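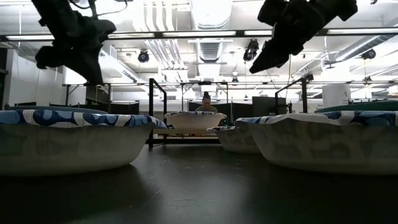 What does a robot do when its planner can't make up its mind? Until this month, one running Clerilau's software stood still and thought about it, sometimes for as long as 60 seconds, and then asked for a human.

13/02/2024
By Carla Masri

Clerilau has released a new version of Flinitz, its motion planner for two-armed robots, and the headline feature is that it gives up sooner. The old planner would keep hunting for the perfect path while both arms hung in the air like guests waiting to be told where to sit. The new one gets 2 seconds. After that it takes the best safe path it has and starts moving, then fixes the rest on the way.

"We spent years teaching it to be thorough," said Henk Dijkstra, who leads the planning team. "Then we spent a winter teaching it to settle."

The change matters most when two arms share one table and each has to stay out of the other's way. Flinitz used to plan for both at once. It now plans one arm, treats that path as a moving wall, and plans the second around it. Which arm goes first is decided by distance to the target, after an earlier scheme based on priority scores led to what the release notes call "extended mutual courtesy."

The team ran some 1000 simulated table-clearing jobs before the release. The old version stalled in 381 of them. Dijkstra would not give a figure for the new one, but said it was "a number I can say to my boss," who is Victor Makori, and who did not return a call.

Existing users can upgrade for free. Those who miss the long pauses can bring them back with a setting named "patient," which is off by default.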